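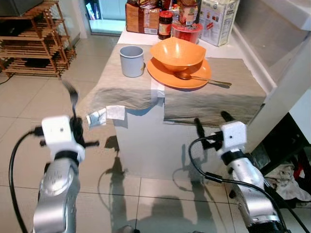
Wanted: two people to help finish a two-armed kitchen robot

Skollum is a small robot build run out of a shared workshop and, more and more, out of my own home. I am looking for two people to join for the winter, starting in December. One place is for somebody who is good with wiring and connectors. The other is for somebody who can write and fix Python without much supervision. If you can do both, say so.

The aim is a machine that can clear and set a small table. It has two arms, a gripper on each, and a camera at the head. The arms are bought parts. The stand, the power box and all of the software are ours, and most of the open work is in those three.

What needs doing

The cables.

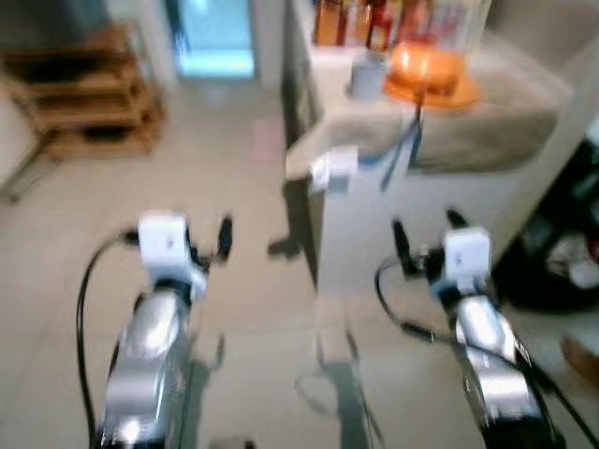
Cable routing is the first job, and it is a bigger one than it sounds. I want every run on the arms planned properly, with strain relief at the wrist and connectors that can be undone without taking a joint apart. At present a black cable loops out at each wrist and goes back down along the silver part of the arm, and I would like a tidier route that still leaves the wrist its full turn. Whoever takes the wiring place will own this from drawing to finished harness.

The software place is mostly about timing. The left and right arms run as separate programs and talk to each other through a small message layer called Sutitz, which I wrote in a hurry and which needs somebody else to read it. After that comes grip control for light things such as cups and spoons, then logging. We have 2,730 recorded runs on the disk, and the file names are a mess. Sorting them is part of the work and I would sooner say that now.

Both people will spend time resetting the table by hand between runs. I do it too.

Hours and pay

Six hours a week, split between Thursday evening at the workshop and one other session at the house, to be agreed. The rate is $35 an hour, paid at the end of each month. Parts and tools are paid for by the project. The work runs to the end of March – it may go on after that, but please don't count on it.

What you should have

For wiring: you can crimp and solder neatly, read a pinout, and use a meter. Experience with moving cable on any kind of machine is a plus.

For software: comfortable Python, some Linux, and the patience to read other people's code. You don't need a robotics background.

For either: you are 18 or over, you can get to Bradness on your own, and you will keep clear of the arms whenever they are powered unless you hold the stop button. That rule applies to guests as well.

How to apply

Write to Rhona MacRitchie through the workshop message board, under the heading "Skollum help." Tell me which place you want, which evenings you have free, and one thing you have built or repaired. A photo of the thing is welcome. No résumé needed.

I will answer everybody. Those who look like a fit will be asked to come by for an hour, see the arms run, and do a short paid task. Yule week is off for all of us, so if you write then, expect a reply after New Year.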